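3.2 Collecting demonstrations

All demonstrations for the Taheri set were recorded with the wrist camera on the gripper. Each example starts with the fingers open, and the operator then guides the arm toward the bread slice. We kept 1,392 examples from 64 sessions.
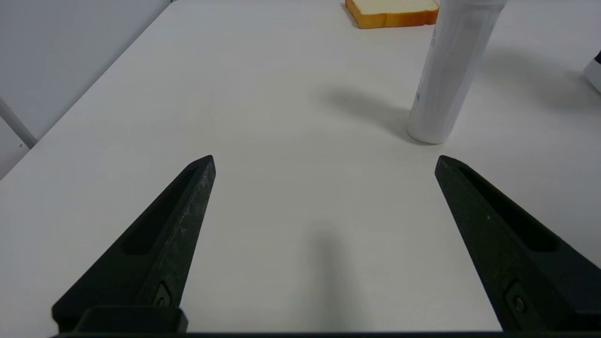
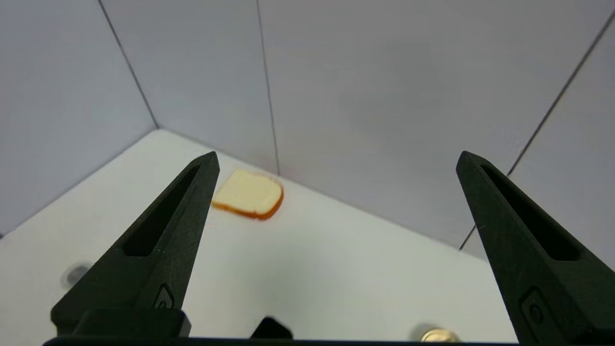 Figure 4. Wrist camera views with the gripper open and the bread slice in view.

Nasrin Shirazi, commenting on an early draft, wrote that a set this size would teach the arm where the operators liked to start, and she asked for more varied starting poses. We added 53 examples in September with the first pose drawn at random. They are stored under the same labels and are used in training only.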